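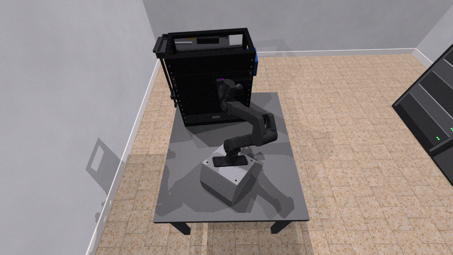 Why would a woman of my age sign up to be a netball umpire when she could be sitting down? Because the juniors at Gosier had three matches called off last winter for want of one, and I was fed up of driving girls home in clean bibs.

12 Sep 2024

So, first night of the course done, and I am writing this in bed with a cup of tea going cold because if I leave it till morning I shall forget half of it. It was held in the upstairs room at the leisure centre, the one over the pool where you can smell the chlorine through the floor, and I was a good ten minutes early and still not the first. Nabil Boutros had beaten me to it. He has two girls in the under 12s and has never played a minute of netball in his life, and he had read the entire rule book on the train, with little yellow stickers all down the side. I had read as far as obstruction and then made a pie.

Seema Pal is taking us through it. She umpired in the county league for years and she has that voice - not loud at all, but you find you've stopped talking. She started us off on the whistle, of all things. I had thought a whistle was a whistle! We each had to stand at the front and blow it, and mine came out like a kettle that's been left on a low gas. Again, she said. And again. By the fourth go I had it, more or less, and Rodica gave me a little clap from the back row, bless her.

Rodica Moldovan is the one I'm happiest to have there, if I'm truthful. She coached my Ellie's age group at Gerkasach before they joined up with us, and I always thought she was rather stern, but we shared a packet of ginger biscuits at the break and she told me she was sick with nerves. She's been shouting advice from the sideline for so long that she's afraid she'll do it with the whistle in her mouth. I laughed till I had to put the biscuit down.

After the break it was footwork, and I may as well admit I have been wrong about footwork since about 1985. I have always gone by the second foot. Seema had us walk it out between the chairs, landing, stepping, pivoting, and I kept wanting to call it on poor Nabil when he'd done nothing wrong at all. He was very good about it. I have written LANDING FOOT on the back of my hand in biro and it has not come off in the bath.

Then there was a sheet to fill in about why we had come, which I always dread, and I put down what I've put at the top of this page, only more politely.

What we've been set before next time:

Watch one full junior match from the side line and write down every contact call, with the reason.

Learn the hand signals in front of a mirror. (I did a few tonight while cleaning my teeth. Toothpaste on the tiles.)

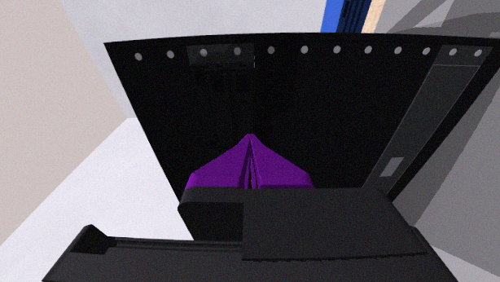 Do the online test, 40 questions, and get at least 28 of them right. Seema says to take it slowly and not do it with the telly on, and I felt she was looking at me.

I did ring Charito when I got in, though it was late. Charito Castillo has the under 14s this season and she is the one who talked me into all this, over the gate at the end of training, with me holding four water bottles and in no position to argue. She wants me on a proper match in October, the friendly against Dela Peña, with Seema on the other side of the court to hold my hand. October! I said that was far too soon and she said the girls wouldn't mind a few mistakes, and I said it wasn't the girls I was worried about, it was the mothers. I have been one of those mothers. I know just what gets said behind the thermos flasks, and I've said some of it myself about a perfectly nice young umpire at Gerkasach who I now think was right about the landing foot.

Well, I have told her I'll think about it, and she'll have taken that as a yes.

Must remember white trainers, as mine are a disgrace, and to give Rodica back her pen. Also the kit money for Ellie is due and I have not found the envelope. It was on the microwave. I'm almost certain it was on the microwave.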